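Gindar 11-litre countertop water boiler, reviewed after a winter of use

We bought the Gindar in April to replace two kettles in the staff kitchen at Plekside, where up to 80 people want tea in the same quarter of an hour. It cost 173 pounds with delivery.

Setting up took one evening. You fill it from the top, rinse it through twice and switch it on. From cold it needs nearly 40 minutes to boil, so whoever opens up has to remember it.

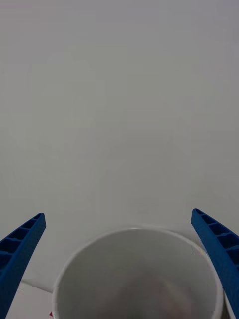
The tap is the best part. It pours quickly, doesn't drip and stays cool enough to hold. Marisa Villa, who is left-handed, found the lever stiff at first, but it has eased. The lid is less good. It has no lock, and steam runs down the back when it is lifted.

Limescale is a nuisance in our area. We descale every other Monday with citric acid, and the bottom is awkward to reach with a brush.

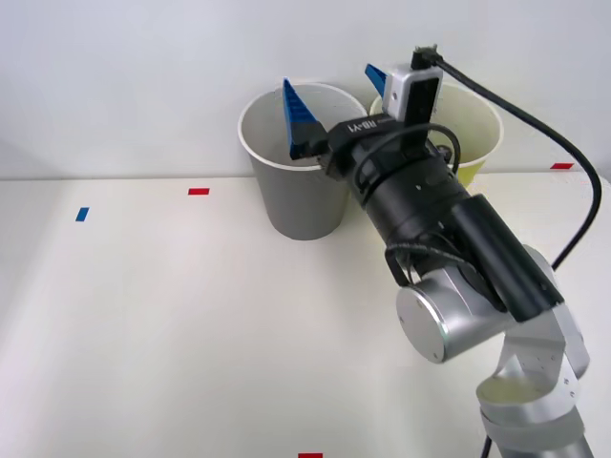
The Leone we tried before was quieter but ran out halfway through a break. The Gindar has not done that yet. The cable is short, so measure to your socket before ordering. Spare taps are sold separately and ours took a week to come.

Four stars out of five.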